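Section 4: Recording a tidy-up run with Stosis

Right, this is the bit I get the most emails about, so I'll go slowly. Stosis learns from runs you drive by hand, and my own results only got decent once I'd got past 700 of them (the first 100 were mostly me learning to steer!).

1. Start the recorder and wait for both arms to settle at their rest pose.

2. Scatter your rubbish on the floor. Mix soft things with stiff ones.

3. Type a short task line, such as "put the rubbish in the bin". Keep the same wording for the whole batch.

4. Drive the arms. Go gently near the bin, and pause for a moment before you open the fingers.

Note: Anwara Majumder tried letting both arms work at once instead of taking turns. Her runs came out shorter and the trained policy copied the habit nicely, so I do it her way now.

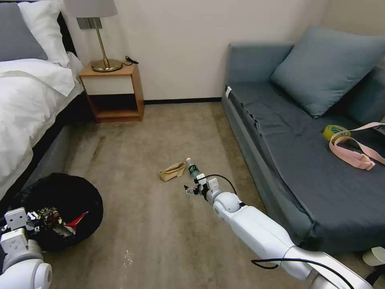
5. Press Save, or Discard if you fumbled badly. Small fumbles that you recover from are worth keeping, they teach the policy how to try again.

Caution: don't reach in while the arms are live. Hit Pause first, every time.

If the saved file shows error 11, the two arm clocks have drifted. Restart the recorder and redo that run.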